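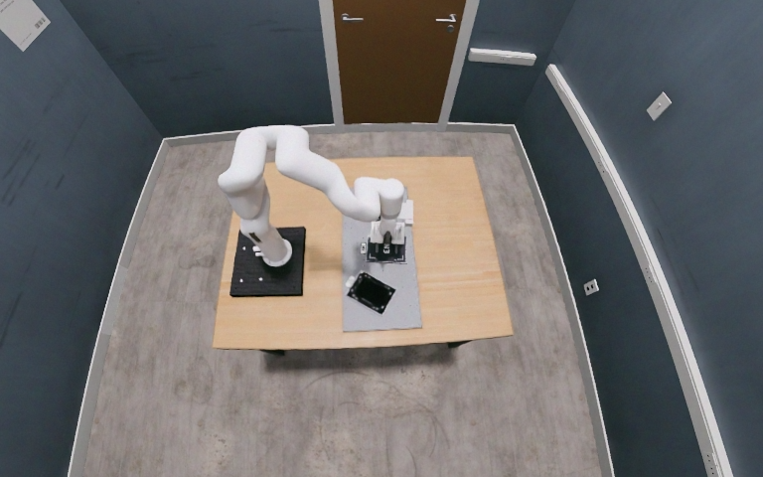

Words: Krisztina Kiss
Workshop and Hobby Room, Saturday, January 23, 2021

When the small robot arm puts things in the wrong place

My table arm sorts small parts into a grid. It is a slow job and I was glad to give it away. For many weeks it went well, and then one evening I came back with my tea and found the black panel pushed out of its place, a bent clip, and the arm still working, very politely, on the bare wood beside the grey base.

No one was hurt and the damage was small. But I had left the room while it was running, and I would like to write down what I learned, also for readers who have asked me about arms at home after my piece on drill stands.

What went wrong

The grey base had moved. I had lifted it in the morning to wipe the table, and I laid it back by eye. To me it looked the same as before. The arm does not look at anything, it goes to the positions it was taught, so each part was put down a little beside its cell. The first ones fell on the wall between two cells and rolled away. Later the gripper came down on the edge of the grid and pushed. The panel turned, and from then on all positions were wrong.

I searched first in the wrong direction. I thought the gripper was worn, and I spent half a Sunday cleaning the fingers. Then my neighbour Femke Meijer put a ruler against the base and asked me if it should be parallel to the table edge. It should.

Stop first, then look

If you hear a knock or a scraping noise, press stop before you go near. Do not try to save the part with your hand. The arm looks slow, but when it has finished placing it lifts and swings back to the start, and this movement is much faster.

After stop, switch off at the wall as well. On my model, a Nevau, the arm keeps its position for a moment after the power is gone and then sinks. Hold one hand under the upper part, or put a folded towel where the gripper will come down. Please look in your own manual how yours behaves. Some have brakes and stay where they are.

Do not pull the gripper free sideways if it is caught. Lift the panel away from under it.

Give the base a fixed place

I tried double-sided tape and it was not a success. It leaves glue on the wood, and when you want to wipe underneath you must begin again from zero. Better is this: screw two small stop blocks to the table, one at the short side of the base and one at the long side, and push the base into the corner they make. You can take it out to clean and it goes back to the same place each time.

If you do not want to drill into a good table, draw round two corners with a soft pencil and check the lines before each run. It is less safe than blocks but it costs nothing.

Leave some space between your work and the foot of the arm. I keep 200 mm, and that is enough for my hand and a cloth.

Check the panel as a separate thing

A straight base does not mean a straight panel. They are two pieces, and each can turn on its own.
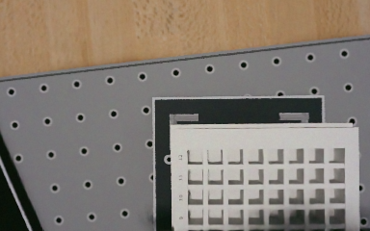

White grid on its black panel, with the row labels 12, 11, 10 and 9 at the side. The base below lies at a different angle.

The holes in the base help you here. Lay a steel ruler of 300 mm along one row of holes and see if the edge of the panel runs the same way. The top row on mine gives 11 good holes to look along. If ruler and panel do not agree, turn the panel until they do, and only then fix it.

Look also at the grid itself. Mine can slide a little over the edge of the panel without being noticed. The row labels are useful when you write down where the arm missed: "row 12, left side" says more the next day than "somewhere at the top". When all the misses go to the same side, something has slid. When they grow from one end of the row to the other, something has turned.

Make a dry run

Before every real run I now let the arm go through the first positions with an empty gripper, at the slowest speed, stopping 30 mm above the grid. I bend down and look from the side. It takes less time than drinking a coffee, and I have already found one loose screw with it.

Do the dry run again after you clean, after someone has moved the table, and after any change in the program, even a small one.

Keep the rest of the table boring

Spare panels, pens, the cup, the box with parts: everything that is not needed in this run goes out of the reach of the arm. To find the reach, move the arm slowly by its controls in a half circle and mark on the table where the gripper comes. Mine goes further than I believed.

The cables should leave on the side where the arm never goes. And stay in the room. I know it is tempting to go and cook something.

From readers

Parvaneh Hassanpour writes that she puts a strip of bright tape on the base and another on the table, so that they make one line when all is in place. She sees a shift already from the door. I have copied this.

Albane Rolland asks if a heavier base would solve the problem. It helps against small pushes, but the motor of the arm is stronger than a few kilos, so I would use the stop blocks too.

Shirin Khosravi wants to know what to do with a bent clip. If it is plastic, replace it. I bent mine back, and it broke the same week.

Next time: how to store fine sandpaper so that it does not curl.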